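Flosia Hand-Held Gripper, Model 416
Made by Erkora
Updated September 4, 2021

The Flosia is a two-finger gripper you work by hand. It carries a camera that looks down past the fingers, so each job you do with it is recorded from the tool's own point of view. Teams use those recordings to teach a robot arm the same job. Plugs and power strips are one of the jobs we get asked about most, so we start there.

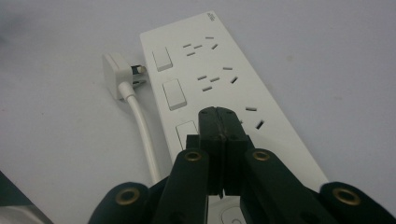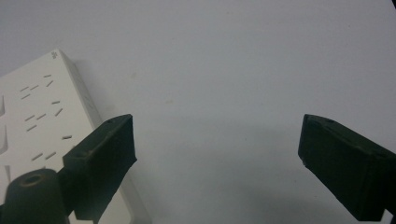 Flosia fingers, closed at a power strip in the first view, open at a slotted white block in the second.

Can a machine plug in a lamp yet?

Sometimes. In our own April trials an arm trained on Flosia recordings made 3445 attempts at putting a plug into a strip lying on a table. It got 2336 of them fully seated. Most of the misses came from the plug turning in the fingers before the pins reached the slots. A person feels that happen and corrects it. The arm mostly doesn't, and pushes anyway.

Rocker switches went better. Pressing one takes little force and the finger can land a bit off center. Pulling a plug out is somewhere between the two – easy enough if the strip is held down, poor if it is free to slide.

White plastic on a pale table is also hard for the camera. Slots show up well because they are dark, but the edge of the housing can fade into the surface under flat light. Record under more than one kind of light if you can.

What we would not use it for

Anything live. Train and test with the strip disconnected from the wall. We don't sell Flosia as a safety-rated tool and it is not insulated.

We also would not buy it expecting a finished household robot. Wiping a counter, moving cups and sorting small parts into trays are reasonable things to try now. Cables behind a sofa are still a job for a person.

In use

Bright, a repair shop in Lukby, has had two units on its bench since April. "It does the boring part of testing, the switching on and off, and I do the plugs," says owner Gus Achterberg. "I wouldn't leave it alone with a customer's lamp." New operators there needed roughly 30 minutes before their recordings were steady enough to keep.

Details

Fingers: black, two, replaceable as a pair
Drive: manual, by linkage
Camera: fixed mount, included
Arm adapter: sold separately
Supplied with: spare finger pair, hex key, printed setup sheet

Replacement fingers should be fitted as a pair. If you change only one, the tips may not meet evenly and thin items such as plug pins will slip.

Questions about fit or about a particular chore go to Éabha Ó Súilleabháin in product support. Tell her what the object is and what surface it sits on. If we have tried it, she can send you our results, including the bad ones.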